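In defence of the crumpled heap

I gave up folding tea towels in February and I'm not going back. We had 11 of them in the drawer at Drurnine, all squared off like hotel napkins, and every single one came out creased anyway (of course it did, it's cloth!). 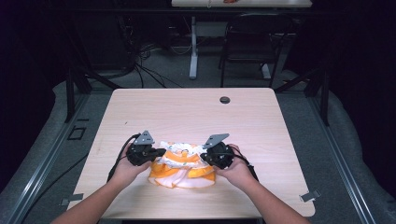
My gran folded everything into thirds, pillowcases included, and I do see the pleasure in it. But a cloth that's going to mop up gravy by 6 doesn't need corners. Bung it in the basket, shut the door, put the kettle on. Shirts are another matter, and I'll still fold a decent tablecloth, mostly so it fits on the shelf.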